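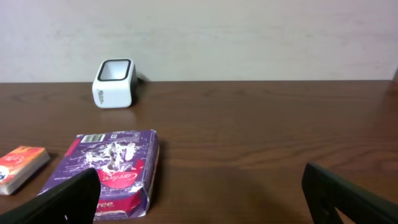 Wrist cam, fingers open, purple Carefree pack left of centre. Orange-red pack at far left.

April, club bench, late arvo

Started the soft-pack task for the Pumau arm. The rigid blocks were getting us nowhere new. We could pick up a cube in our sleep, and two of us more or less did at the Zimamstead meet.

Crinkly plastic is another matter. The wrapper gives before the contents do, so the grip check reads "closed on something" well before it's closed on anything worth lifting. First 14 tries with the old force limit: 3 clean lifts, 8 slips, and the rest I've written down as "nudging", a category the scoring sheet doesn't have but should.

Changes made, in order:
Dropped closing speed to half.
Moved the approach so the fingers come down across the short side of the pack.
Swapped the Gremard pads for the older ones from the drawer. Grippier, uglier, smell like a bike shop.

Haven't rerun the full set with all of it together. The pads alone seemed to help, but I changed the speed in the same session like a complete amateur, so who knows.

Varnish is a nuisance too. The table throws enough sheen that the Kocabaş segmentation script keeps offering me a patch of bare wood as its best grasp candidate. Confidence was very high. Masked the brightest pixels for now — crude, but it stopped proposing we pick up the furniture.

Log file is capped at 3,000 lines and it fills up mid-run, so save between batches or you'll lose the first half like I did.

To do:
Rerun with the speed put back, old pads on
Try a matte cloth over the bench
Decide if a torn wrapper counts as a fail (I say no, the rules say nothing)
Label the spare USB lead. Again.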